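Home | Guides | Data Collection | Standards | Downloads | Contact

Filed under: Good practice, Handheld capture

Setting Up and Running a Cabinet Booth Session

Revision notes by Pin-yu Hung. Checked by Cyprian Cieślak, Dilwood site.

This procedure covers door and drawer episodes recorded with a pair of handheld grippers in a curtained booth. It applies to both the Dilwood and Fillthorpe sites. Tabletop work is covered separately. Operators who have not done the gripper calibration steps should do those first.

1. Booth preparation

Hang the fabric on both sides of the furniture and clip it at the top edge and down the free edge. Pull on each clip once. Fabric that slips during an episode changes the background and can snag a gripper finger. Folds and creases are acceptable. Do not iron or stretch the fabric flat.

Plain fabric and plain door fronts give the tracking very little to hold on to. Put letters or other bold shapes on the fabric and stickers on the doors. Spread them unevenly, vary their size, and do not repeat the same one at regular spacing. Keep stickers clear of the handles. Once a session has begun, stickers stay where they are until it ends. If one falls off, stop, note the episode number, and start a new session.

Turn on all ceiling lights and leave them on. Do not mix daylight and ceiling light in one session.

2. Gripper check

Inspect the finger pads for wear and wipe them. Open and close each gripper fully seven times and watch for uneven travel. The square markers must be flat, clean and fully visible in the camera view through the whole stroke. A marker with a lifted corner is replaced, never glued back down.

Confirm that the left and right units are logged to the correct hand. Phúc Lương found one swapped pair in the May audit, and it cost the site 500 episodes.

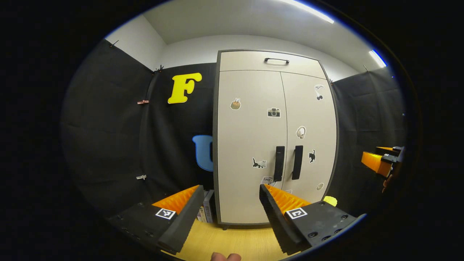

3. Starting position

Stand facing the furniture, close enough to reach the handles without leaning. Hold both grippers open and still for a slow count of three before the first movement. Episodes without this pause are rejected by the Prirnex import script.

Keep fingers behind the housing. A fingertip at the border of the view is tolerated under the current rule. A hand that covers a marker or the contact point is not.

4. Performing the episode

a. Approach the handle in a straight path at walking-hand speed.
b. Close on the handle until the pads seat. Do not hook it with one finger.
c. Pull along the natural arc of the door. If the gripper twists, let go and abandon the episode.
d. Open the door far enough to show the inside, pause, then close it fully.
e. Release and return to the starting position.

The second gripper stays idle unless the task sheet calls for two hands. Idle means still — it may be in view, but it should not touch the furniture or the fabric.

Record no more than 30 episodes before a break. Tired wrists show up in the data as drift toward the end of the pull.

5. Rejects and logging

Mark a reject at the time it happens. Do not leave it for the reviewer. Valid codes are SLIP, OCCLUDED, CONTACT and OTHER. OTHER needs a written note. Snežana Shehu keeps the code list and takes requests for new ones.

At the end of the session, check that the episode count in the log matches the count on the storage card. Report a mismatch to Chiến Hồ before the card is cleared.

1,631 views | 7 comments | Share | Print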